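Skestemdale should drop its daily login bonus. I played the Durnico port all through May, and by the end I was opening it for 2 minutes a day to collect coins I had no plans to spend.

The mining itself is good. Bramwell, the second map, is the best level Rorkar has made. But the bonus pays 2,000 coins on day 5, and a careful run through Bramwell paid me 1,012. Playing well should earn more than showing up.
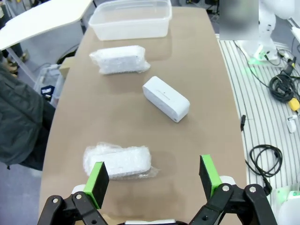
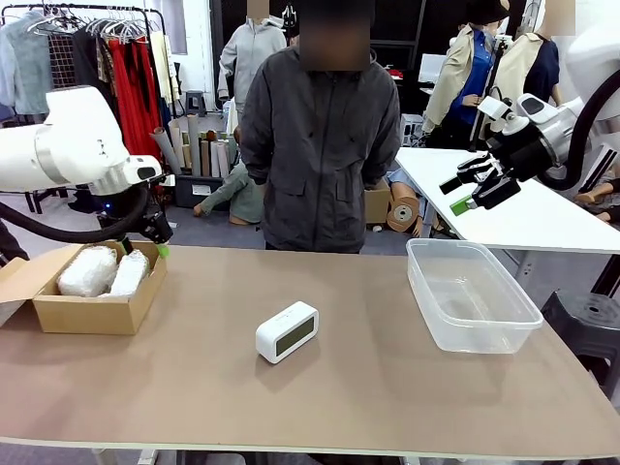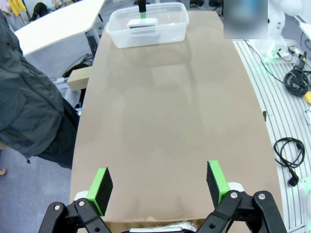
*1 min read*

Put the coins in the levels and let people take a week off.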